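How to write a quiet scene for Skidine fic (when the game only gives you battles)

Updated 07/06/2024

Quick one, typed between other things. Got asked in the Calimlim comments how I do the slow bits. The kitchen bits, the two people on a roof bits. Skidine gives you six hours of siege and then a loading screen, so if you want your commander sitting down with a mug you have to make it yourself.

What you need:

A character you know well
A place from the game, or next door to one from the game
One small thing for them to do
One thing they won't say
An hour, more or less. Longer if you fiddle

My last one came out at 597 words in first draft and 423 by the time it went up. Go short. If you've never done one, aim for 400 and stop.

Step 1. Pick the gap

Load the game, or read the mission log if you can't face loading it. Look for the jump. End of the bridge mission, for instance: smoke, shouting, cut to black, then everyone's in clean armour at the gates of Estwood. Somebody washed. Somebody slept, or didn't. That's your gap.

Write it at the top of the page in one line. "Night after the bridge, before the gates." Don't plan past that.

Good gaps:

After a fight, before the debrief
Waiting for a door / a ferry / a verdict
The hour before a character does the stupid thing we all know they do
Any time two characters share a room off screen and come back on different terms

Bad gap: anything where you need to invent a whole second war to explain it. You'll spend three pages on the treaty. I have done this. It's still in a folder.

Step 2. Put them somewhere with edges

Estwood is huge in the lore and about four streets in the actual game. Use that. Nobody can tell you the bakery isn't there. But keep it small. One room, one bit of wall, one landing. Decide where the light is coming from and where the door is and you're mostly done.

I draw a square and put a cross for each person. Takes ten seconds. Stops me having someone lean on a wall that was across the room a paragraph ago (still happens. Less.)

Sound helps more than looks. The game has that low hum under every Estwood scene, so your readers already have it in their heads. Mention it once and leave it. If you mention it three times it turns into a plot point and people will ask in the comments what the hum means.

Weather: one line. Two if it's going to matter later.

Step 3. Give the hands a job

This is the one that fixes most drafts. Two characters talking with nothing to do is two heads floating. Give one of them a task, dull as you like, with a start and an end. 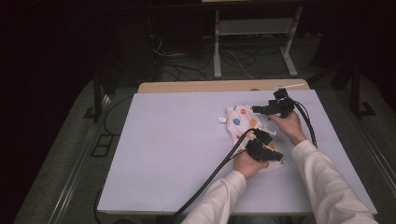
The job carries the talk, so pick it before you write a line of speech. Soldiers in fic are forever cleaning swords. Fine, but we've read it. Go softer than the character is. Your siege captain, both hands over a small white cloth with orange and blue dots on it, all crumpled, the little tag sticking out at the side, trying to get it flat while someone asks her about the bridge. Now she's got somewhere to look. Now she can stop halfway when the question lands. And the reader wants to know why she's got a spotty cloth, which is a free question you didn't have to set up. You don't have to answer it either.

How to run the job through the scene:

Start it before the first line of dialogue.
Let it go wrong once. Small. A dropped thing, a fold that won't stay.
Stop it dead at the worst moment in the talk.
Finish it, or have the other character finish it, near the end.

Don't describe every move. Three or four touches in 400 words is plenty. It isn't a manual, you only need the reader to remember there are hands in the room.

Other jobs I've used: peeling something, winding a clock, sorting buttons by size, mending a strap, writing labels. Labels was good, you get to sneak words in.

Step 4. The thing they won't say

Write it down. Outside the story, on a separate line, as blunt as possible. "I left you there." "I'm not going with you tomorrow." "I liked it." Now you're not allowed to use that sentence anywhere in the scene.

Everything in the talk goes round it. They discuss soup. They discuss who's got the good blanket. If you've picked the right sentence the soup gets horrible very fast.

If you get to the end and it feels flat, nine times out of ten the sentence was too small. "I'm tired" isn't enough. Go back and make it something that would cost them.

Quick example from my own, so you can see the scale of it:

"You've salted it twice."
"Have I."
"You were standing right there."
"I was standing right there," he said, and put the lid back on.

The sentence was "I watched it happen." That's all that's going on. Doesn't need a thunderclap.

Step 5. Getting the voice right without quoting the game

Everyone's favourite characters have catchphrases. One per fic, max. None is better. What you want is the rhythm. Go and listen to a few of the idle lines, the ones they say when you leave the controller on the sofa. Short or long? Do they ask questions? Do they finish sentances?

Then write a throwaway half page of them complaining about a late delivery. Bin it. You'll be warmed up.

Two warnings:

If the character is posh in the game they will get posher every time you write them. Read it aloud and knock a third of it off.

If the character is a joker, they don't joke the whole way through a quiet scene. One joke that works, one that doesn't get a laugh. The second one is the useful one.

Step 6. Where to stop

Earlier than you think. Find your last paragraph. Cover it up with your thumb. Is it better? It's usually better.

Don't end on them falling asleep, it's the fic equivalent of a fade to black and we all do it. Don't end on a big statement about the war. End on the job, or on someone going out for something, or in the middle of an ordinary answer.

The next mission is coming and the reader knows it. Let them do that bit.

Step 7. Cutting

Leave it overnight if you can. I can't usually. Then:

Cut every "seemed to" and "began to" you can live without.
Cut the first paragraph, see if it still stands up. Often does.
Check names. If there's only two people in the room you need each name perhaps twice.
Look for lore. Any line that's there to prove you read the codex, out. The Jalaline entries are lovely and I know them all by heart and they still don't belong in a scene about soup.
Read it aloud. Mumble it if there's people about.

Watch for objects, too. Things on the table should stay put unless somebody moves them. I make a note at the side of what's on the surface and what's past it, table then floor then dark, and check the draft against that.
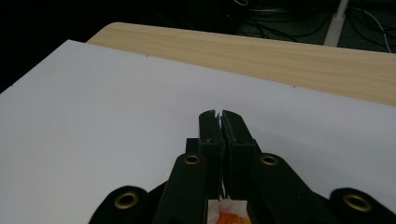
White board, strip of wooden tabletop, dark floor and cables beyond.

Same check for the room. If there's a stretch of floor in shadow you can use it: someone's boots, a sound, a thing they don't want to look at. Once. Then back to the hands.

Step 8. Posting it

For Calimlim you need a title, a rating, a summary and tags. Order I do it in:

Summary first. One line from the fic, one plain line saying when it's set. "Set between the bridge and the gates" is perfect, people search for that.
Tags next. Characters, the place, "missing scene", spoilers if it's past the second act. Don't put forty on.
Title last. Steal three words from your own middle paragraph.

Check the preview. Calimlim eats italics if you paste from certain editors and it'll also double your line breaks, so the whole thing looks like a poem. Fix in the rich text box, not the other one.

Author's note: short. Don't say sorry for the fic in it. I see so many that open with "this is rubbish but" and then it's lovely and I've already been told not to enjoy it.

If it goes wrong

It's too long. You've got two scenes. Split at the point where someone comes in or goes out. Post the better one.

It's too short. Is it though? My shortest is 336 words and it's had more comments than the twelve chapter thing. If it really is thin, add one more go at the job from step 3 before adding any talk.

They just agree with each other. One of them has to want to leave the room. Give them a reason to be somewhere else, then keep them there.

It's gone soppy. Put something practical in right after the soppy line. "Pass me that." Works on nearly everything.

It contradicts the March patch. The one that added the extra Estwood dialogue, yes. Stick "written before the patch" in the notes and carry on. Or "ignores the patch", I've done both.

Can't get the first line. Skip it. Start with line two, which is somebody answering. You can go back for the first one and quite often you wont need it.

Can I use this for other games? Yeah. Anything with a gap in it. Books as well. I've only tested it on Skidine and one very old thing with dragons in, so tell me if it falls over.

Will do a separate page on writing three people in a room, that's a different headache and this one's long enough. Prompts list is getting moved to the sidebar when I have a minute. Leave a link under this if you write one, I do read them, just slow at the moment.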